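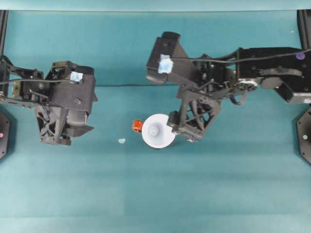 **Tanner Tremblay** wants to know whether anyone has got a sensible answer out of Manilum about a water bill. We're two adults in a small terrace on Marchal Road, no garden to speak of, and the last bill was £211 for the half year. The new one is £600. I rang and was told we might be "using more water". I asked where they thought I was putting it. They're sending a leaflet.

Is there a way to check for a leak before I pay a plumber to stand in my kitchen breathing in through his teeth?

**damp_in_pretitden**

Yes, and it's free. Last thing at night, turn everything off, ice maker and all if you're that sort of household, and write down the meter reading including the red digits. Don't flush. Read it again in the morning. If it has moved, water is going somewhere.
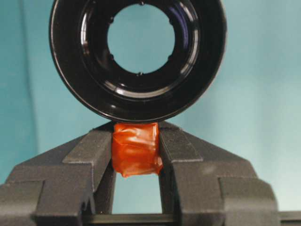 Then do it a second night with the inside stopcock shut. If it still moves, the leak is between the meter and the house. That pipe is usually yours to mend, but ask for the leak allowance, which they won't mention until you do. If it stops, the trouble's indoors, and my money is on the loo. Put a bit of food colouring in the cistern and see whether it turns up in the bowl. Mine ran for 18 months without a sound and I'd been blaming the teenager.

Also check the serial number on the meter against the one on your bill. Half of Skunutside has been paying for next door at one time or another.

**gladys900**

Same here. Just don't pay it.

**damp_in_pretitden**

Please do pay something. Offer them the old amount while it's in dispute and put it in writing. Gladys, how did that go for you?

**gladys900**

Ongoing.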